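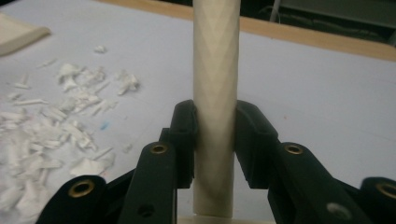 Why Are Tubes So Strong?

Lay a sheet of paper across a gap between two books and put a coin on it. The paper sags. Now roll the same sheet into a tube, tape it shut and stand it on end. It can hold up a book.

The paper is the same, but its shape has changed. A flat sheet bends easily. In a tube, the wall curves all the way around, so it is hard to bend in any direction.

Nature uses tubes too. Bamboo stems are hollow, and so are many bird bones. A hollow stem uses less material than a solid one of the same width, so the plant can grow tall without making as much of it.

Tubes do have a weak spot - dents. Once the wall is creased, it folds there first.

Try it: make one wide tube and one narrow tube from the same size paper. Add books one at a time until each tube gives way.

Filed under: Science for Kids > Shapes and Building

Comments

Imani Athumani: We did this in class. Ours fell when the tape came off.

Ataberk Tuncer: Does a square tube work?

Biljana Stoyanova: Ataberk, it does, but my son's folded at the corners.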